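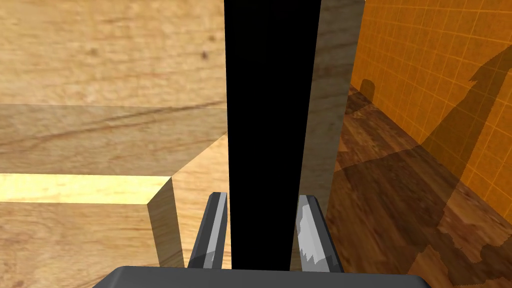 Home
About
Workshop Notes
Visits
Archive
Contact

An Afternoon at the Ruvumach Open Day

August
By Mirko Amato

I build kitchen cabinets for a living, so most of what I know about robots comes from the panel saw salesman. When Ruvumach opened its doors to the public for an afternoon I drove over, mainly because the flyer mentioned furniture. The part I had come for was at the far end of the hall, where they practice in simulation before anything is tried on the real arm. The view on the big monitor came from the arm itself, looking out past its own two fingers, with one on each side of a long black panel and a lot of pale wood to the left. The wood had knots and a long dark grain line running across it. Somebody had taken care over that. The orange tile on the far wall I would not have picked, but I have installed worse.

Doors opened at 2 and there was already a line at the sign-in table. They gave out stickers and a sheet with the floor plan on it. The sheet had the restrooms marked in the wrong place, which caused some traffic near the loading dock for the first half hour.

The simulation station was run by Gangadharan Panicker. He works on the software that they call Guta, and he was patient with people who had never seen anything like it, which included me. The idea is that the arm gets a task, such as opening a door or pulling out a drawer, and tries it over and over in a made-up room on the computer. The materials and the lighting get changed between rooms. He said the color of the wall has nothing to do with the task, and they change it so the program doesn't start depending on it. I asked if that explained the orange and he said yes, there was also a green one.

I asked him about wood grain. In my shop the grain matters because the customer sees it, and you match it across the doors. He said that for Guta it is mostly there as something to see past. A dark streak in the wood can look like an edge or a gap if the program is not used to it, and so can a hard shadow. I had never thought of a knot as a problem for anybody but me and the router bit.

What I wanted to know was how hard the fingers squeeze. He let me look at the settings but the numbers did not mean much to me. He explained that in simulation a bad grip costs nothing, and on the real bench it costs a panel. They had gone through 73 of them since spring. I told him what I pay for a sheet of decent birch and he wrote it down.

The live demo was in the next bay, on an arm they have named Caruso. Sveva De Luca ran that one. Caruso was supposed to open a small cabinet door, take out a plastic cup, set it on the counter and close the door again. The first try went fine, slowly. On the second the fingers came in a little low and slid off the edge of the door, and the arm stopped and waited. She reset it and it went through on the next attempt. I liked that she didn't talk over it or hurry us along. A boy near the front asked if it was mad and she told him it was only checking where its hand was.

I stayed for 4 rounds. The door on the demo cabinet had a cheap hinge with a lot of play in it, and I think that was half the trouble. I said so. She told me they keep the bad hinge on purpose and swap in a good one on other days – most people's kitchens have a bad hinge somewhere. Fair enough.

There was a short talk upstairs by Concetta Dal Bello about Plindia, the next project, which has to do with flat-pack assembly. The room was hot and the slides were hard to read from the back. From what I could follow, they want an arm that can hold a side panel steady while a person drives the screws. I would pay for that. I have a nephew who does it now and he leans on things.

Parking was in the gravel lot across the road. The woman at the door told me they had counted 145 visitors by the time I left. Coffee was free and not bad. If they do it again next year I would go straight to the back of the hall first and skip the lobby display, which was mostly posters.

I still have the green sticker on my truck dash.

Comments (3)

Cinzia Mazza
I was at the talk too. There was a second handout by the stairs with the slides on it, I can scan mine if you want it.

Mirko Amato
Yes please, I missed that completely.

benchdog
What kind of hinge was it? I pulled a whole kitchen of the old spring ones last month and would gladly donate the box.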